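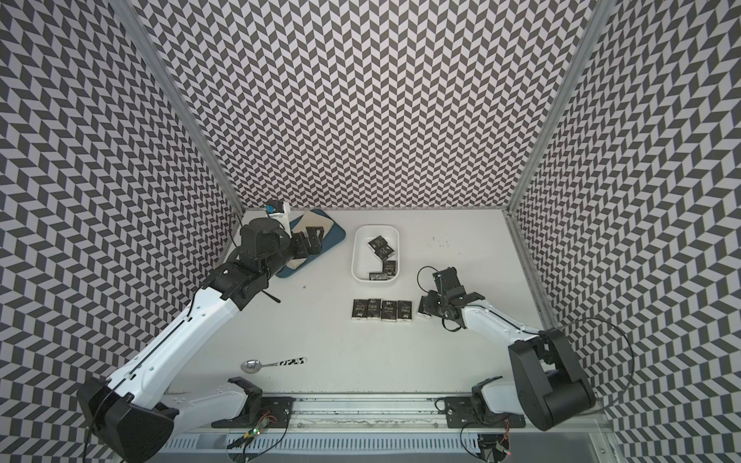 Dadville, November 3, 2019

To: Vidal Fund
From: Dallow Table Kits
Re: Progress on the Pludano order

We are very happy with how this stretch has gone! The Pludano order calls for 2,000 family table kits, and 1,774 of them are packed, closed and on the shelf. The rest should be ready before the end of November, which keeps us inside the schedule you approved in the spring.

A word on the contents first. You asked whether the pocket tissues were worth keeping in the kit, and after hearing back from the first families we say yes, very much so. They are small, they fit in a coat pocket, and parents used them up before anything else. The little black packs now go through a white bin at the packing table, and any that are waiting get lined up in front of it with the printing showing. It's a small change but it has made the table so much nicer to work at. We used to dig through a deep carton for every kit and lose packs under the flaps.

The children's spoons have been the happy surprise. We ordered printed handles in mixed designs and worried that the mix would slow us down, but kids love having their own. Every kit gets two, never the same design, and they are laid out on the napkin before they go in so a double is easy to catch.

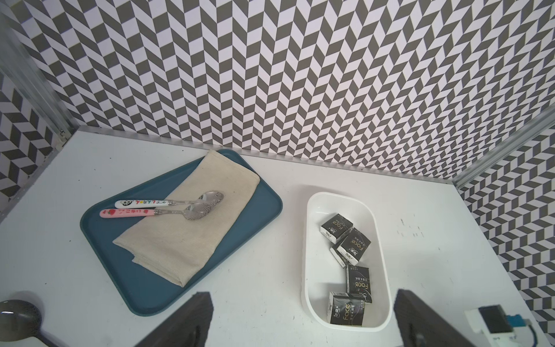
Panda and strawberry spoons on a beige linen napkin, with tissue packets in the white container.

The napkins need a bit more from us. We like the linen a lot and so do the families, but some edges fray, and we would like to have the next batch hemmed. The supplier has quoted a price that fits within the materials line, so we are not asking for extra money. We would just like your okay to move what is left from the carton budget.

Two things are still open. The printed insert is waiting on the Spanish text, and the delivery slot at Pludano has to be confirmed once we know the final carton count. We will send both along with the closing figures.

Thank you again for backing this. The shelves look great, and we can't wait to see them emptied.

Dallow Table Kits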